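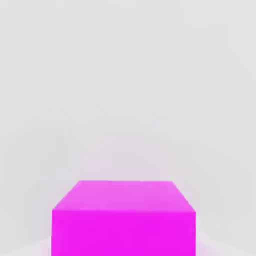
Ticket 602 – Bread proofer controller reads low, dough overproofing
Status: Solved
Product: Ballo countertop proofer, second model
Category: Temperature and humidity

Original post

Hi all! First ticket from me, and I want to start by saying I love this proofer. I've been baking sourdough at home for years and it's the best thing I've bought for the kitchen since my Dutch oven. But something changed in May and I can't get to the bottom of it.

I set it to 78 F, same as always. The display climbs to 78 and sits there, steady as can be. The dough, though, is racing. My usual country loaf takes a bit over four hours in bulk and now it's jiggly and full of bubbles well before three. Same starter, same flour (Plesen bread flour, the big bag), same water.

What I've done so far:

Unplugged it overnight and plugged it back in. No change.
Moved it off the counter next to the stove. No change.
Cut the starter back from 20 percent to 15. Slower, but still ahead of schedule.
Put a probe thermometer in a glass of water on the rack, with the lid on. After 4 hours the water read 84 F while the display said 78.

Is the sensor going bad? I paid 299 for the unit and I'd much rather fix it than replace it.

Reply from support, 9:40 am

Thanks for such a thorough write-up, and the glass of water was a great idea! Air temperature bounces around every time the heater cycles, so water gives a much better reading.

A gap of six degrees is more than we'd expect. Before we call it a bad sensor, could you check these?

1. Look at the offset. Hold the Set and Down keys together until the display shows "CA". It should say 0. If it shows anything else, write the number down before you change it.
2. Check the sensor clip on the back wall. The little metal tip should stick out into the air and not rest against the wall or the rack.
3. Tell us where the water tray is sitting.

Reply from original poster, 1:15 pm

Okay, this is fun, I feel like a detective.

Offset says 0. The water tray is on the floor of the box, in the middle, right over the heater plate like the booklet shows.

The clip, though! The tip was bent back and tucked behind the plastic. I had the rack out for a good scrub in the spring and I bet I caught it then. So it's been measuring the back wall, and my back wall is up against a window that doesn't close all the way. I've bent it forward again very gently. Test running now with a fresh glass of water.

Reply from original poster, 6:05 pm

79 F in the glass, display says 78! I'm thrilled. I'll leave the offset alone for now and try a real loaf tomorrow.

Reply from support, 6:30 pm

Wonderful news! One degree is well inside normal. If you ever want to trim it, change the offset by one step, wait 30 minutes, and read the water again before you touch it a second time. People tend to chase the number and end up further off.

We'd also pull the box a few inches away from that window. The heater works harder against a cold wall and you'll get a warm spot over the plate.

Reply from another user, 7:50 pm

Jumping in because I had the same thing with a Fekeo box, which has a very similar clip. Mine kept slipping back until I added a tiny wooden spacer behind the wire – half a toothpick, nothing fancy. It's held through a whole winter of rye and two batches of yogurt. Keep the spacer well clear of the heater plate, of course.

Reply from original poster, 4:20 pm

Loaf report! Four hours and ten minutes in bulk, then shaped and into the fridge overnight. Baked this morning and it has the ear back, the open crumb back, everything. I went up to 20 percent starter again too. I also tried the toothpick trick and the tip is staying put.

Next up is the Koutsoukos olive loaf, which I'd been putting off until I could trust the box again. Thank you both so much!

Support note: closed as solved. Cause: sensor tip displaced during cleaning. No parts sent.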